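Combien coûte un robot qui ramasse les déchets ?

Un hôtel, un hôpital ou une école peut vouloir acheter un robot pour aider au ménage. Avant de commander, il faut répondre à plusieurs questions. Les adultes appellent cela « préparer un budget ».

Un budget, c'est quoi ?

C'est une liste de tout ce qu'on va payer, avec un prix en face de chaque ligne. On écrit aussi combien d'argent on possède. Si la liste coûte plus cher que l'argent disponible, on enlève quelque chose ou on attend.

Première question : quel travail ?

L'hôtel Brillison, à Markevstead, compte 86 chambres. Paloma Rosenthal s'occupe des achats. Elle a d'abord noté les tâches qui reviennent tous les jours : vider les poubelles, passer l'aspirateur, changer les draps, ramasser ce qui traîne par terre. Un seul robot ne sait pas forcément tout faire. Elle a choisi de commencer par le ramassage.

Cette tâche paraît facile pour toi. Pour une machine, une bouteille et un papier froissé ne s'attrapent pas de la même façon. La bouteille peut rouler, le papier s'écrase.
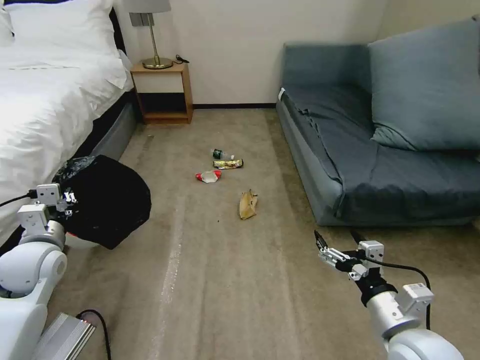 Deux bras robotisés, un sac-poubelle noir et des déchets à ramasser sur la moquette.

Deuxième question : est-ce que le robot passe ?

On mesure l'espace entre les meubles avec un mètre ruban. À l'hôtel Brillison, le passage le plus étroit fait 60 centimètres. Un robot plus large resterait dans le couloir. On regarde aussi le sol : des roues n'avancent pas sur la moquette comme sur du carrelage.

Troisième question : que faut-il payer en plus ?

Le prix du robot est seulement la première ligne. Il y a aussi :
les pinces de rechange, car elles s'usent ;
l'électricité pour recharger la batterie ;
les réparations ;
les heures de formation du personnel.

Pour la formation, l'hôtel a prévu 13 heures. Pour l'électricité, il compte environ 200 euros par an – c'est une petite ligne, mais il faut l'écrire quand même.

Acheter ou louer ?

Quand on achète, on paie beaucoup au début et le robot est à nous. Quand on loue, on paie un peu chaque mois et on le rend à la fin. L'hôtel a demandé un prix à deux vendeurs, Sorensen et Vandton. Le premier vend ses robots, le second les loue. Paloma Rosenthal a choisi une location jusqu'en mars. Elle décidera ensuite s'il faut acheter.

À toi de jouer

Choisis une machine qui pourrait servir dans ta classe. Écris son travail, mesure la place disponible, puis fais la liste de tout ce qu'il faudrait payer pendant un an.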